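Home | Archives | Threads | Search | Log in
Filed under: Kitchen Talk > Rice & Grains
September - posted by Soo-ah Min

Hi all,

Catching up on the pilaf thread, and I have opinions! I've made Gökçe's butter pilaf four times this month and I'm now firmly on the side of rinsing. Two hundred grams of rice, rinsed till I get bored, then a soak in salted warm water. The rice cooker does the rest and I go fold towels.
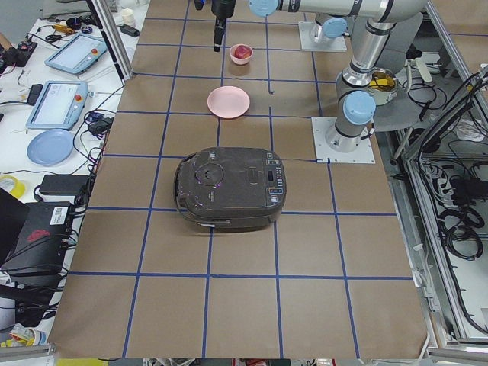
On Friday Gökçe wrote:
> I never soak. My aunt in Tultumska never did either, and her
> rice stood up grain by grain. Toast it in butter until it
> smells like popcorn, then add hot stock. Soaking just gives
> you one more bowl to wash.

Okay, I tried it your way, and the popcorn smell is real. But mine came out a bit chewy in the middle - maybe I chickened out on the stock? I used 200 ml, which looked stingy. 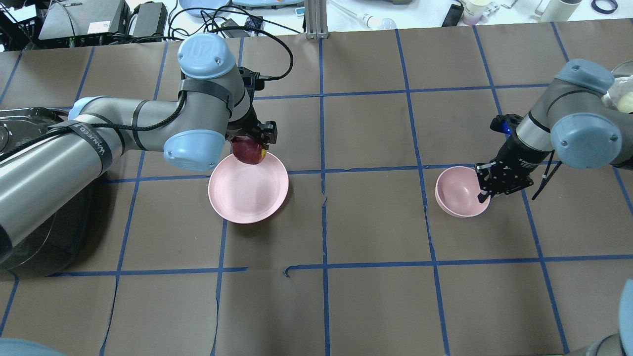
The other thing I wanted to bring up is fruit. I grated a tart apple into the last batch with a little cinnamon, and my kids ate it cold for breakfast. Has anyone done dried apricots? I'm scared of them going mushy.
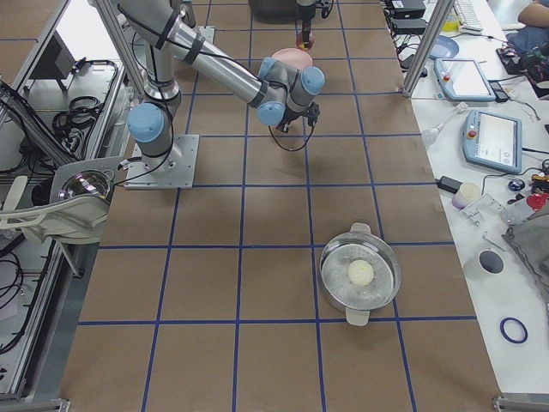
> Apricots are fine if you put them in at the very end, lid on,
> heat off, ten minutes. Any earlier and you've got jam.
> - Buto

Perfect, thank you Buto, doing that this weekend. I also still owe the list my notes on the Zimar short grain (message 707 in the archive, if you missed the argument). Short version: great for pudding, hopeless for pilaf.

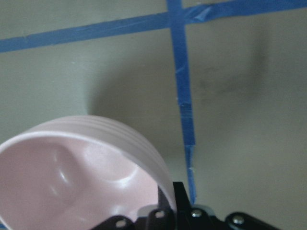
Oh, and if you're writing in about brown rice, please start a new thread, this one's long enough already.

Soo-ah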